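Keeping the Brooder Clean (and Your Kitchen Too)

I've been raising quail chicks in the back room for more than 5 years now, and these are the little tricks that have stuck.

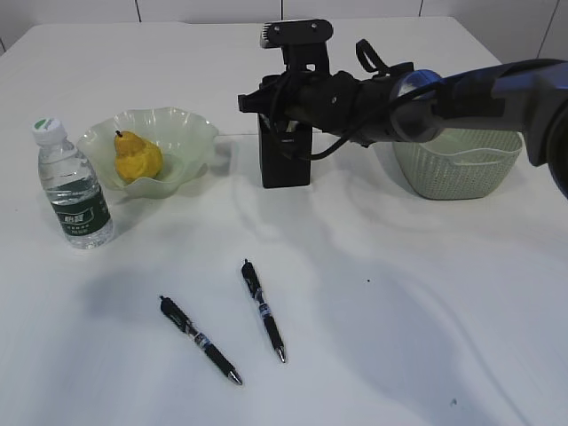

First off, line the brooder with paper towels for the first few days, then switch to pine shavings. Newspaper is free, I know, but it's slick and chicks can end up with splayed legs on it. I lost two that way my first February and I still feel bad about it!

Drop a few clean marbles in the water dish. Quail chicks are tiny and they will find a way to fall in. Once they're a couple of weeks old you can take the marbles out, and wash them in hot soapy water before you put them away – dried-on gunk is miserable to scrub later.

Dust is the big one. My friend Stelios Karras over in Vulldale warned me and I didn't listen, and by week three there was a gray film on the toaster. Now I tape a cheap furnace filter to the back of a box fan and run it on low across the room, pointed well away from the birds. Change the filter when it looks like felt.

For feeders, I scrub with one part white vinegar to three parts water, rinse twice and let them dry all the way. Damp feed cakes up and goes moldy fast (smell it if you're not sure, and toss it if it's musty). Keep a separate brush for this. Mine has red tape on the handle so it never wanders back to the dishes.

Used shavings go straight on the compost, never in the kitchen trash. Wash your hands after, every time, kids included.

Oh, and hang the heat lamp from a chain as well as the clamp. Clamps slip. I check mine every night before bed.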